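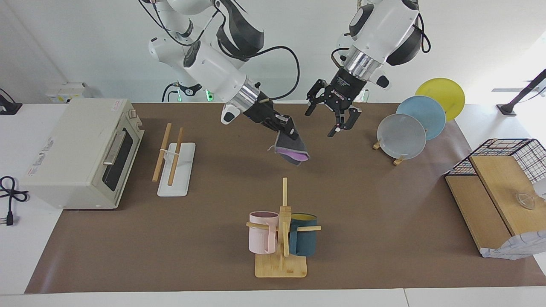
Figure 3. Bimanual station at the Tivside open day, with a cloth held in the right gripper and the left gripper open.

4.2 Public demonstration

The second data set was recorded in September during the open day at the Tivside site. The station ran from mid-morning until the hall closed, using the controller described in Section 3 with no change to its gains or limits. Visitors stood behind a rope on the long side of the table and could ask for a task from a printed card. The operator entered the request, and the policy ran without further input until it reported completion or reached its time limit.

The workspace (Figure 3) was laid out with kitchen items: a toaster oven, a mug tree with two mugs, plates on a wooden stand, and a chopstick stand. Both arms carry parallel-motion control code, but the end effectors are addressed separately, so one arm can hold a cloth while the other stays open and free. Cloth handling was the most requested task on the card and also the slowest.

The system logged 3,000 grasp attempts over the day. Of these, 2,179 ended in a stable hold, and 2,011 went on to a placement that met the tolerance used in the laboratory trials. Losses between hold and placement were mostly cloth slips. Rigid items were seldom dropped once lifted, although mug handles turned away from the approach direction often led to a second attempt.

Lighting was not controlled. The Oklow depth filter was tuned under diffuse lamps, and direct light on pale surfaces raised the share of rejected depth points. We did not retune it during the day. The Jallstead planner was restarted once, after a network fault, and attempts under way at that point were logged as failures.

Visitor requests were not balanced across tasks, so per-task rates from this set are left out of the comparison in Section 5.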